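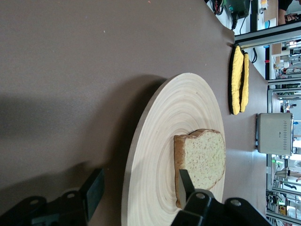 Kvido Holub told me on my first morning that he would hand over the bread station when somebody pried the knife out of his fingers, and that I could write that down. I did write it down. He has since handed over a good part of it, at his own pace, and most of what follows I learned from watching him do it.

How to share a prep station with a robot arm (and keep everyone talking to each other)

By the Garside kitchen desk
April

14 comments · 2 shares

I look after the staff kitchen at Garside, where we feed 200 people on a full day, and a good deal of that is toast and sandwiches. We began trying out an arm on the bread last fall. If your workplace is heading the same way, I hope some of this saves you a few grumpy mornings. Get yourself a coffee, I do tend to go on!

Step one: write down the job as it's done now

Do this before anybody talks about programming. Stand next to the person who does the work, for a whole shift if they'll have you, and write down every little move. I thought "make toast" was three moves. Kvido's version had him checking the crust end of each loaf, turning the heel slices over, setting the soft ones aside for bread pudding and wiping the board between batches. None of it was on our old task sheet, and all of it had to go to somebody.

Step two: split the list together

Sit down with the crew and sort the moves into ones the arm can try and ones that stay with people. We gave the arm the plain lifting: slice off the board, slice to the toaster. Looking the bread over stayed with Kvido, and so did anything with butter on it. Ask the crew which parts they'd be glad to lose. I had guessed the early start, and what they wanted rid of was the reaching, which gets you in the shoulder after an hour or so.

Step three: set up the board and leave it alone

Pick a spot for the board and mark it with tape on the tabletop. Same for the toaster. People nudge things without thinking — I do it myself — and an inch matters a lot more to a gripper than it does to you. Start with one slice at a time, lying flat, with plenty of bare wood around it. Stacks can wait. Fresh bread squashes easily, so begin with a loaf that's a day old and use the gentlest grip setting you have, then work up until the slice stops slipping.

Keep your oven mitts at the far side of the table, always in the same place. Whoever steps in to clear a jam will want them quickly.

Step four: agree who can stop it

Our answer is everyone, including the dishwashers and whoever has wandered in for a banana. Show each person the stop button and have them press it once for real. You'd be surprised how shy people are about it the first time.

Step five: keep a log, and let the crew keep it

We use a ring binder. Whoever is on shift marks the slices moved and the ones dropped or torn, with a word or two on what went wrong. Our first month came to 3,444 slices, and 728 of those needed a hand from one of us. I was a bit deflated by that, I'll admit, but Kvido went through the notes and saw that the torn ones were nearly all from the softer white loaf. We moved the soft loaf back to him and the next month was a good deal calmer.

Step six: talk about hours early

I left this too late and I'm sorry I did. For weeks people were quietly wondering whose shift would go, and I was chattering away about grip settings. In the end we kept everybody's hours and put the freed-up time into a hot breakfast, which the crew had been asking for. Your answer may be different, but give it to people before the arm is bolted down, and put it on paper.

One more thing on training. Pay the person who teaches the arm for the teaching. Kvido gets two hours a week for it now, on the schedule like anything else, and he uses part of that to show the newer staff how he picks a loaf.

Next time I'll go through cleaning, crumbs mainly, and how we fit it in before the lunch rush.

14 comments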